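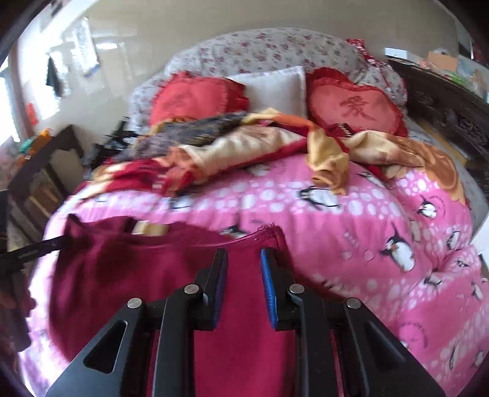
Cuaderno de pinzas, agosto - comparativa de almohadillas sobre textil

Objetivo: decidir si seguimos con la almohadilla estriada azul o pasamos a la lisa de Zullby para las tareas de cama (recoger, doblar, apartar). La mesa del taller ya no discrimina: en tablero rígido las dos variantes salen iguales. Hoy, colchón y manta de felpa.

Configuración
Pinzas de mano, dedos negros con hueco triangular, cuatro tornillos a la vista. Par de apriete como en la entrada anterior. Firmware Fekora sin cambios. Cámara de muñeca a 17 grados de inclinación. No tocar ese ángulo hasta cerrar la serie, o habrá que recalibrar.
Objeto principal: paño rojo oscuro. Fondo: manta rosa de pingüinos. El contraste paño/manta es cómodo para segmentar; el estampado, en cambio, mete muchos bordes y el seguimiento visual se engancha a los lunares blancos. Apuntado para Batista, que lleva la parte de odometría.

Serie A, estriada azul
Agarre por el borde del paño: bien. Agarre por el centro, pellizcando un pliegue: bien si los dedos entran con la punta hacia abajo. Con entrada rasante la estría arrastra también la felpa y se levantan las dos telas a la vez. Ocurrió en 6 de 17 intentos, todos con la pinza abierta por encima de la mitad del recorrido.
Corrección provisional: cerrar hasta un tercio antes de bajar. Reduce el doble agarre pero obliga a apuntar mejor.

Serie B, lisa Zullby
No arrastra la felpa. A cambio, el paño resbala al tirar en horizontal y hay que reagarrar. Para doblar no sirve tal cual. Anderson Amaral propone lijarla un poco; prefiero pedir antes la muestra de dureza intermedia a Kosholm y no mezclar variables.

Dos pinzas a la vez
Probado el doblado con una pinza por lado, cada una en manos de un operador. Problemas por orden de molestia:
- El cable negro fino cuelga por debajo del mango y se cruza por delante de los dedos de la otra pinza.
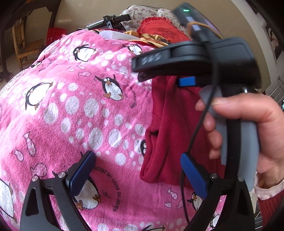
Con una brida a media altura del mango se arreglaría, dejando holgura para el giro de muñeca. El hilo naranja del módulo hace un bucle que también conviene recoger, aunque ese de momento no ha estorbado.
- La mandíbula de la segunda pinza tapa el paño desde la cámara de la primera cuando las dos trabajan cerca. Separar los puntos de agarre o entrar desde lados opuestos.
- Desfase entre registros: más de 200 ms al arrancar, luego estable. Se corrige en posproceso con la señal de apertura, pero quiero saber de dónde sale. Sospecho del arranque del módulo - el LED verde no distingue entre encendido y grabando, así que no ayuda.

Pendiente
Repetir la serie A con apertura limitada, 8 intentos por tipo de entrada.
Bridas para los dos mangos.
Escribir a Kosholm por la muestra.
Preguntar a Fekora si el LED admite un segundo estado.
La lisa queda guardada, sin lijar, en la caja de repuestos.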